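Hendricks Technical Center Reopens Sorting Hall

4 January 2020

The Hendricks Technical Center has reopened its sorting hall following the replacement of the floor and the rearrangement of the work areas along the north wall. The hall, which serves trainees in the materials handling program, had been closed to classes since July.

The work was carried out by Caltow, a local building contractor, under an agreement approved by the center's board last spring. It included new floor drains, brighter lighting above the work areas and a wider aisle between the storage racks and the loading door. Classes that had been moved to the Bresska annex during the closure will return to the hall with the start of the new term.

Metal bins already in service at the center were kept. Reshma Mokoena, who heads the materials handling program, said the decision was made after an inspection of all equipment in the hall.

"The bins show their age on the inside, and we expected to be asked why they were not replaced," Mokoena said. "The walls are straight and the rims are sound. Scratches on the floor of a bin do not affect the way our trainees learn to load it, and we preferred to put the money into the lighting."

The program accepts 70 trainees each year. Those enrolled for the coming term will begin with the handling of single blocks and move on to mixed loads after two weeks. Course leaders have also revised the written guide to bin loading, with a longer section on placing parts close to a sloping wall – an exercise that many trainees have found difficult in past years. Printed copies will be available at the front desk.

The hall was first opened in 2000 as a storage building and was converted to teaching use later. Vernon Carrier, facilities manager, said that the old floor had become uneven near the loading door and that repairs made over the years had not held. Two storage racks were taken out to make room for the wider aisle and have been moved to the Bresska annex.

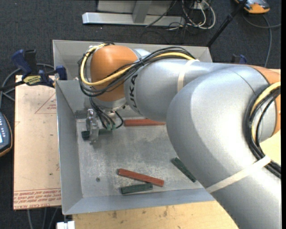
Larysa Prokopenko
Staff Writer, Center News

Block handling remains the first exercise in the course. A dark green block is placed in a gray metal bin with tall, sloping walls, and trainees plan how it is to be picked up and set down again. The scuffed bin floor is familiar to anyone who has taken the course in recent years.

Trainees should report to the main entrance on the first day of term, as the side door on Tenumlow Street will stay locked until the new door closer has been fitted. Safety shoes are required in the hall at all times – this applies to visitors as well. Requests for group visits should be sent to Shireen Masilela in the program office.

Contact the Center | © 2020 Hendricks Technical Center. All rights reserved. | Back to top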